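Monday, September 27, 2021
By Bastien Delorme
Print | E-mail | 11 shares | 5 comments

Unit 5. Cloth handling: can machines do it yet?

Rigid parts have a pose: six numbers and the problem is stated. Cloth has no such short description. A knit stretches, curls at its edges and hides part of itself when lifted. Two-finger grippers have to find an edge and close on one layer.
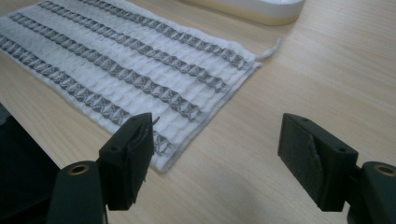 Tamen objected in the discussion section that commercial laundries already run folding machines. Correct, but those are fed flat sheets of known size, usually by hand. Mixed household items remain open.

Folding adds a second difficulty. Both arms must move together, and the result has to hold its shape after release. In the Paltari exercise, 623 trials were logged and 36 met the fold tolerance. 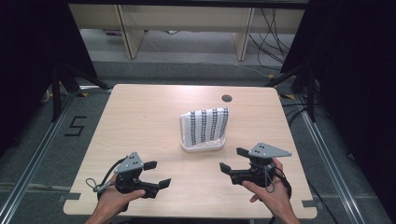
Bettencourt asks in the comments whether a slower robot would still be useful overnight. Possibly, if failures are detected and retried without help. Compare cost per finished item before next session.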